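Reference > Household Goods > Bags and Luggage > Cloth Bag

Cloth Bag

By Abrehet Lencho
Updated Sep 14, 2024
14 shares | 3 comments

A cloth bag is a flexible container made from woven, knitted or felted fabric and used for carrying or storing goods. The term covers grain sacks, drawstring pouches, shopping totes, laundry bags and many kinds of school and work bag. Cloth bags are usually told apart from leather bags, paper bags and baskets, although mixed types are common, such as a fabric body with leather handles.

History

Woven bags are older than most written records, and few early ones survive because plant and animal fibers decay in damp ground. Dry caves and desert burials have given the best finds. In farming regions the sack became a unit of trade as well as a container, and local rules often fixed how much grain, flour or salt it should hold.

Town records from Rallham show how closely sacks were once controlled. An order of 1588 required millers to mark each sack with a stitched sign and to replace any that had been patched more than twice. The textile historian Ingeborg Camenzind has argued that the rule was meant to stop short measure, as a heavy patch added weight on the scale. Surviving accounts list nearly 40 sack makers in the town and its outlying farms.

Machine sewing changed the trade in the 19th century. Chain stitch was widely adopted for closing sacks because it could be pulled open quickly from one end. Printed flour and feed sacks followed, and households often reused the cloth for towels, aprons and children's clothes.

Materials

Cotton, linen, hemp and jute are the main natural fibers. Canvas, a plain-woven cloth of cotton or linen, is common in bags meant for heavy loads. Jute is cheap and strong but sheds fiber and weakens when wet. Nylon and polyester came into wide use after the middle of the 20th century and are lighter for the same strength. 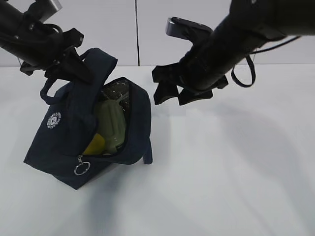 A dark navy blue fabric bag standing upright.

Dark colors are often chosen for everyday bags because they hide soil. They can also rub off on pale clothing if the dye has not been fixed well, and makers commonly advise washing such bags separately the first few times.

Construction

The simplest cloth bag is a single rectangle folded once and sewn up both sides. A bag made this way lies flat when empty. To give it depth, the maker either sews across the bottom corners, forming what is called a boxed corner, or adds a separate strip of cloth known as a gusset. Stiff cloth, a lining or a base panel helps a bag keep its shape.

Handles take most of the strain. They are usually attached with a stitched square crossed by two diagonal lines, which spreads the load over a wider patch of cloth. Solveig Engström's pattern manual for the Kastov sewing school recommends running the handle tape down the full side of the bag and under the base for loads such as books or firewood.

Care

Most cotton bags can be machine washed in cool water and dried flat. Hot water may shrink the cloth unevenly and pucker the seams. Jute bags are better brushed clean or wiped with a damp cloth.

See also: Basket; Drawstring; Gusset; Sackcloth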